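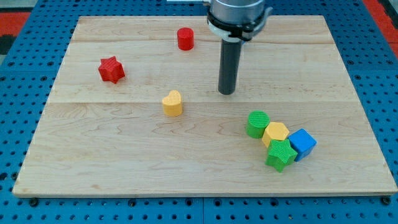 Tábua de bordo claro sobre plataforma azul perfurada.

Werell lança coleção de tábuas de cozinha e pede desculpa às facas

A Werell apresenta em abril a Jurnholm, uma linha de tábuas de corte em madeira clara, pensada para quem já gastou mais em facas do que gostaria de admitir à família. São 318 peças na primeira série, vendidas na loja de Baudry e por encomenda.

A coleção nasceu de um inquérito a 194 clientes. A maioria confessou cortar pão diretamente na bancada — alguns, num prato de sobremesa virado ao contrário. A empresa agradece a franqueza e não divulgará nomes.

“Passámos meses a discutir a espessura de um objeto que vai acabar encostado atrás da torradeira”, afirma Liviu Matei, responsável pela coleção. “Fiquei do lado dos grossos. Perdi.”

Cada tábua é vendida com um frasco de 100 ml de óleo de acabamento Drarkwood e um folheto de manutenção de quatro páginas, duas delas dedicadas à máquina da louça e às razões para lá não entrar. A garantia cobre empenos e fissuras, mas exclui cebola roxa, beterraba e cunhados.

A apresentação decorre na loja de Baudry, às 18h30, com pão, queijo e facas emprestadas. Entrada livre, mediante inscrição ao balcão.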